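How do you follow a foreign conflict without getting swallowed by one side's version of it?

Asked in: Politics & World Affairs > Reading the News

Hello all, and thank you in advance for your patience with a long question. I started following the border dispute between Hernard and Coltstead last November, mostly since my neighbor has family near Mota and I wanted to be able to talk with her about it without sounding like a fool. I read two newspapers every morning, one that leans toward each government, and I figured that would even things out.

It hasn't! One paper says the troops outside Mota are there to protect a water plant. The other says they are an occupying force and the water plant was never in danger. They use the same photos. When the talks at Sikon broke down, each paper ran a headline saying the other side had walked out. I have 46 bookmarked articles now and I feel less sure of anything than when I had none.

Is there a sensible way for an ordinary person to do this? I'm retired, I have the time, but I don't speak either language and I have no background in any of it.

2 answers

Answer 1 (marked helpful by 8 readers)

What a good question, and please don't feel bad about the bookmarks, we have all been there. I spent a good part of my working life in a public library helping people with just this kind of thing, and what follows is how I go about it myself. Take what suits you and leave the rest.

1. Keep claims and events apart. "Troops moved to the plant" is an event, and it looks like both of your papers agree on it. "To protect it" is a claim about why. I write the events in one column and the claims in another, with the name of whoever made the claim beside it. You may find the first column is short and quite solid (mine usually is), and that alone will calm you down a bit.

2. Go back to the paper the paper is talking about. When talks end there is nearly always a statement from each delegation, and often one from the host. Look for the Sikon statements in full, in an official translation if there is one. They're dull, I won't pretend otherwise, but you'll see what each side was willing to sign and where the wording stopped matching. Print them if you can. I keep mine on the kitchen table with a pencil and go through them over lunch, a page or so at a time.

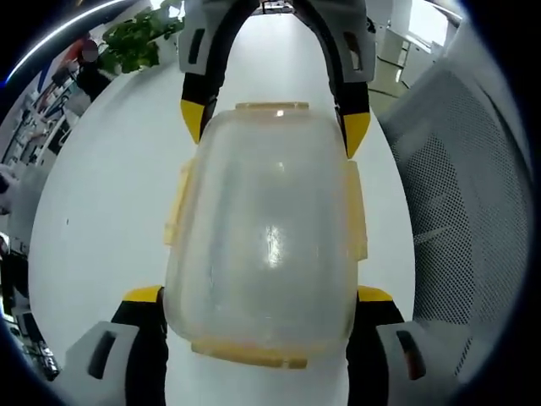

3. Add a source from somewhere that has no stake in it. Two partisan papers don't average out to the truth, I'm afraid. Try a wire service, or a paper from a country that trades with both governments and would like to go on doing so. Relief groups working on the ground can be good too, though they have their own worries about access and will sometimes word things very carefully.

4. Let the first day go by. Early reports of who fired or who walked out get corrected quietly, well down the page. I wait 2 days before I write anything in the events column, and I've had to cross out much less that way.

5. Do talk to your neighbor, and mostly listen. Her family's view is one view, but they know which road is open and what bread costs, and you won't get that from either capital.

It's perfectly all right to say "I don't know yet" about the water plant. I've been saying it about one old war for most of my adult life.

Answer 2

All the papers lie, just look at who owns them and follow the money. Coltstead wants the pipeline route and everything else is theater. I quit reading the news and I feel great.

Comment from the asker: Thank you both, and especially the first answer, I've ruled up a notebook with the columns already. I did find the host's statement from Sikon and it doesn't say anybody walked out, it says the session was "suspended at the request of the parties," which I read three times over my coffee. On the pipeline, do you have anything I could read about the route? I'm not doubting you, I would just like to know which column to put it in.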